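Flonley Boards > Monster Games > General > Is the Lurneo dex worth finishing?

mossbat
Been at this since May and I'm 30 short of the full Lurneo dex. The guide says you get a special charm at the end. Has anyone here had it, or are we all repeating what the guide says?

Rarville_Rat
I've got it. It doubles your odds of an odd-coloured one.

mossbat
Doubles them according to what? The game never shows a number.

Rarville_Rat
According to me. Found 2 in one evening after months of nothing.

tinplate
Two in an evening is luck. I logged 3,968 encounters on the marsh route with the charm on and my rate hardly moved. I'd want a lot more than one good night before I believed it.

Rarville_Rat
You were on the marsh though - half the spawns there are fixed and can't be odd-coloured at all.

tinplate
Says who? I've seen that claimed on three boards and never with a source.

pondweed
Can we also talk about the berry farm? 400 berries for the last evolution is daft. I gave up and went for real fruit. 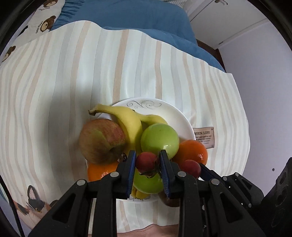
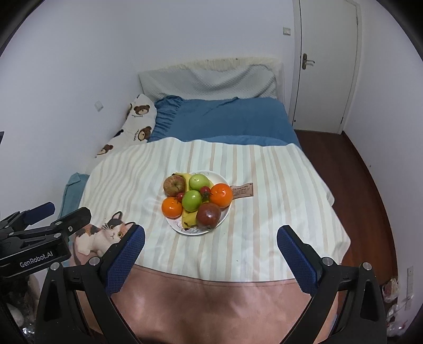 Fruit plate, striped cloth. No grinding.

mossbat
Looks better than my berry patch. Do you need all 400 if you trade for it?

pondweed
Supposedly not, but I've yet to meet anyone who'll swap one.

Ó Conaill
I'd swap, I have a spare. But I don't agree it's daft, you get most of them on the way through if you water every morning. People skip that and then moan.

tinplate
I watered every morning and got nowhere near. Which version are you on?

Ó Conaill
The first one, never patched.

tinplate
Well there you go. They cut the yields in the patch.

mossbat
Is that in the patch notes or is it another marsh thing?

tinplate
Fair. I'll look tonight and post the line if I find it.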